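La main invisible, huit heures par jour

On nous promet des robots qui apprennent tout seuls. J'ai passé un mois de novembre à regarder comment ils s'y prennent : ils attendent que quelqu'un d'autre fasse le travail, pince au poing, et recommence.
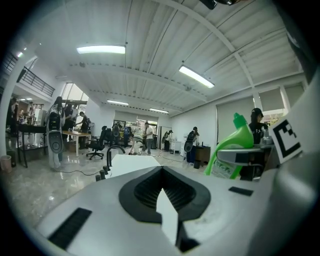

OPINION / Travail et machines

Chez Rokbridge, le mot « démonstration » désigne le fait de saisir un objet, de le poser, puis de le reprendre avec l'air de n'y avoir jamais pensé. Tsegereda Chala en a enregistré 38 avant le déjeuner. Elle en a jeté 4, trop hésitantes. Le système, paraît-il, imite très bien l'hésitation.

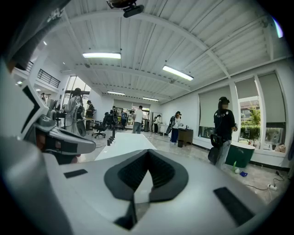 Une séance de collecte, pinces en main.

Ce qui m'agace, c'est le vocabulaire. On parle de « données » comme on parlerait de champignons, qu'il suffirait de ramasser après la pluie. Or il y a des poignets là-dedans, et des gens debout jusqu'au soir. Oisín Noonan, qui défend la méthode avec un enthousiasme de vendeur de piscines, me répond que c'est temporaire. Le stagiaire aussi était temporaire ; il s'appelle Ibsa et il forme maintenant les nouveaux.
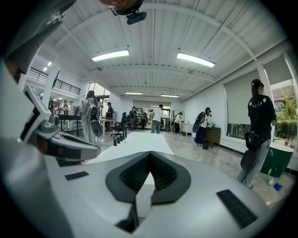

Je plaide donc pour une chose modeste : qu'on crédite les démonstrateurs. Un film cite bien son deuxième assistant perruquier. Une balle blanche par terre, un objet bleu à côté, et voilà de quoi occuper un adulte diplômé tout un après-midi, si la leçon du jour est de ramasser. Le jour où la machine y arrivera, on applaudira la machine. Je voudrais qu'on lise aussi le nom de Tsegereda Chala, en petit s'il le faut, quelque part dans la notice.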